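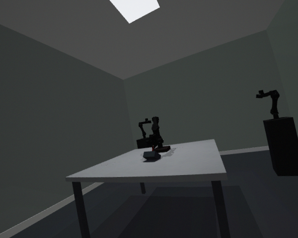
Simulated Imitz cell: arms, pedestals and table, with the red piece and container near the middle.

Pre-run safety check, gripper comparison
Cell: Imitz, simulated version
Checked: 9/26/19
Grippers to compare: Grollmont, Rotalent
Controller: Từ

I fill this in before each block of trials and again if anybody touches the scene file. Yes, it's a simulation, and no, a simulated arm can't bruise you! But the same motions go over to the real arms afterwards, so I'd like the bad habits caught now. Marks are OK, FIX or LOOK AGAIN.

1. Scene and table

1.1 Room loads with walls, floor and ceiling light. OK.

1.2 Tabletop is solid to the arms as well as to the objects. OK
Last time the objects rested on it quite happily and a gripper went straight through. I now drive each arm down slowly at the table and wait for the contact warning. Dull, but do it.

1.3 Table legs have collision turned on. OK

1.4 Objects start where the trial sheet puts them. OK
The container and the dark reddish-brown block are close together, with the red piece standing up just behind the top of the container. It's a tight layout and I like it for this, as both grippers have to come in without clouting the neighbours.

1.5 Shadows clean enough for the camera tests. LOOK AGAIN
The shadow on the tabletop has a jagged edge to the right of the container and round the end of the block. It makes no odds to the grip trials. For the camera comparison I'd want it smoother, or at least the same in every run, so please don't fiddle with the light settings halfway through a set.

2. Arms and mounts

2.1 Each arm fixed to its mount, no drift after settling. OK
Let it sit for 20 seconds with the motors holding before you read the base position. I used to read it straight off and kept logging a wobble that was only the thing settling.

2.2 Joint limits match the real arms. FIX
The wrist limit on the central arm is 14 degrees too generous. Lovely for reaching round the block, not so lovely when we try it on the real one. No trials on that arm until it's put right.

2.3 Arms can't reach each other at full stretch, or the stop zone is on. OK
They can reach, at least the central one and the one behind it to the left, so the stop zone stays on. I know it slows the approach down. Leave it on.

2.4 Arm on the tall pedestal, clear of the table, parked when not in use. OK
Parked means parked and locked in the controller. Holding still doesn't count (ask me how I know).

3. Grippers

3.1 Right gripper file loaded for the trial. OK
Read the name out of the log and don't go by looks. At normal zoom I can't tell black on black, and I once ran a whole Rotalent set under the Grollmont heading.

3.2 Fingers open and close fully with nothing between them. OK for both.
Grollmont is the smoother of the two. Rotalent gives a little hop as it closes, and I think that's the model and not the gripper.

3.3 Force limit set and tested on the block. Grollmont OK, Rotalent FIX
Grollmont stops where it should. Rotalent overshoots for a moment before backing off. In here it only makes the block twitch, but with a real finger in the way I'd be cross. Bring the closing speed down and test again.

3.4 Object is released on power loss, or held, as stated on the trial sheet. LOOK AGAIN
The sheet says held. Grollmont holds. Rotalent held on most goes and then let go on one, and I haven't managed to get it to do it again. Run 913 if you want to have a look.

4. Controller

4.1 Emergency stop works from the keyboard and from the script. OK
Try both. They go through different bits of Từ and one has broken without the other before.

4.2 Stop works in the middle of a grip, with an object held. OK

4.3 Speed cap on for first runs. OK
I leave it on for the first batch with any new gripper, then take it off if section 3 is clean. It isn't clean today, so it stays on.

4.4 Log is being saved. OK
We have almost 200 runs from before the summer with no force readings at all, and I'm still sore about it. Open the file and look for numbers in the force column before you walk off.

Outcome

Grollmont may go ahead on the left-hand arm with the speed cap on. Rotalent waits for 3.3 and 3.4. Central arm is out of use for both until 2.2 is fixed.

For what it's worth, I still slightly prefer Rotalent for getting at tall thin things, and I'd hate to see it dropped over a closing speed. Camera comparison has been moved to November, so 1.5 can wait till then.

Next check: after the wrist limit is changed, whole list again from 1.1 please, including the dull ones.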